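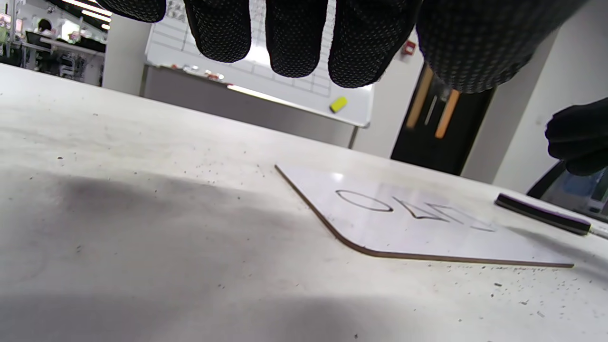

3.2 Collecting the demonstrations

I figured the drawing tasks would be the easy part of the Nimri set. They ate most of September! Each person wore black gloves and worked through a task card at the same white table, and we kept 543 takes out of everything we recorded (the rest had tracking gaps or a bad start). Small boards and simple shapes gave us short, clean takes.
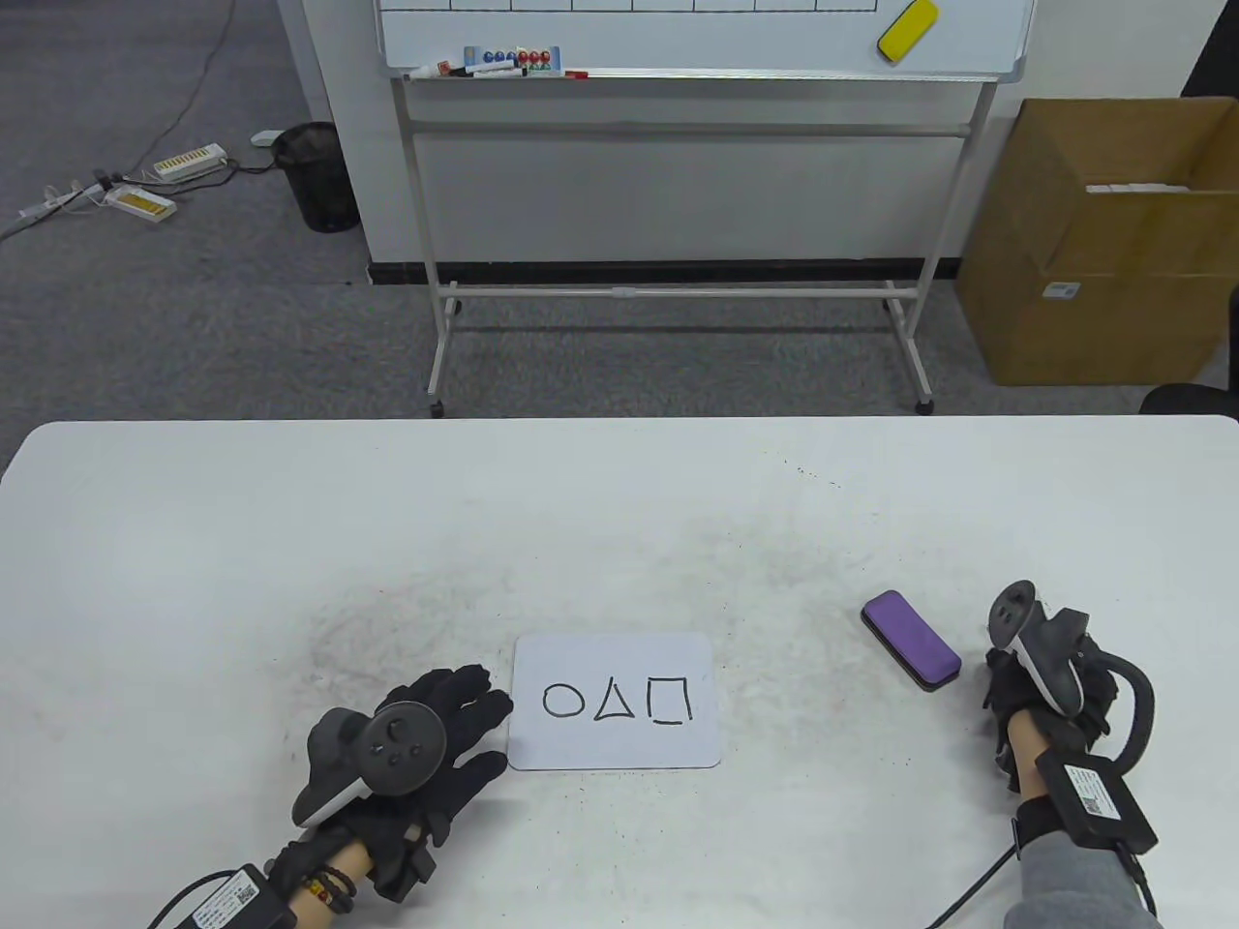 Figure 4. Circle, triangle and square on the small board, with both hands on the table and a controller strapped to each.

Thin things were harder. Fingers hide them, so Arsen Maksymiv and I ended up going over those takes by eye, 28 at a sitting, and arguing over where a grasp begins.
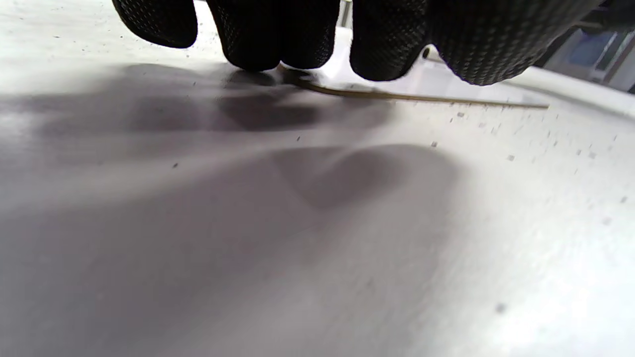 Plaltov Manipulation Learning Group

We cut every take to 60 seconds at most and left the fumbles in, and I'd do that again.

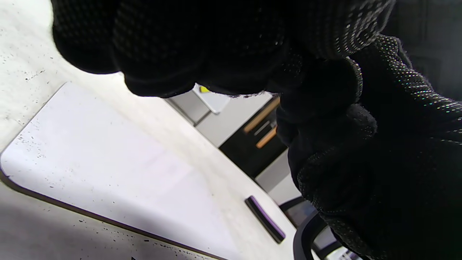

Why keep the clumsy takes?
A policy trained only on smooth ones has never seen how a person recovers from a slip.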